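Ladside Community Board > House and Home > White table tops, worth it?

parsa_m
We're choosing a table for the back room and my wife wants white. I had one in a rented flat in Prirkevville and it showed every crumb. Has anyone lived with one for a few years?

Vorero2000
Had ours since 2000. Still white, apart from one corner near the window that has gone a bit cream. Wipe it after meals and it's fine. I paid 183 for it second hand with 2 chairs.

kettle_on
Disagree. Ours stained in the first month. Turmeric, mostly. I tried bicarb and it took the shine off and left the yellow.

Vorero2000
Bicarb is an abrasive. You scratched it. Washing-up liquid and warm water is all I've ever used.

kettle_on
I used what it said on the packet.

Mahsa Bagheri
I'd go for white again, mainly for the light. We have dark grey carpet and a brown table made the room feel like a cellar. Don't get high gloss though, a slight shine is plenty.
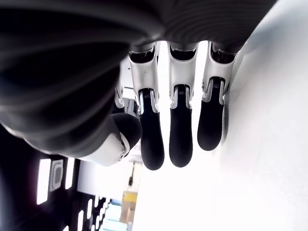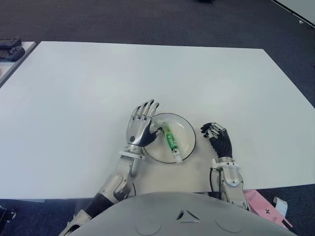

White top on dark carpet in the second one.

parsa_m
Do I need place mats if the top is already sealed?

Mahsa Bagheri
Use them for anything straight off the hob. Sealed tops cope with spills but a hot pan can still leave a ring.

kettle_on
And keep curry off it.

Vorero2000
We have curry every week.

parsa_m
Thanks all. Going to look at two in July, one white and one oak. Will measure the door first this time.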